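4.2 Loading the steamer

At Potell the bun station went over to the arm in September. Staff used to load by hand, 224 a shift, faces over the rim. Now they set out, check, clear up. 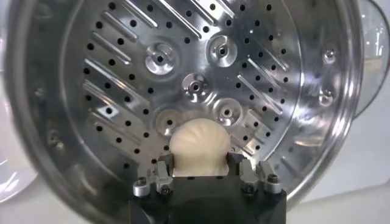
Sunee Jitpraphai: my wrists are better, but I miss the talk at the table.

Others said much the same – less strain, more waiting about. Two asked for training on teh controls. Pay grades not yet settled.

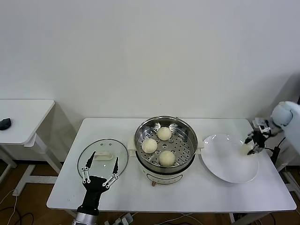
Figure 5. Bun held just over the plate, three more in the steamer basket.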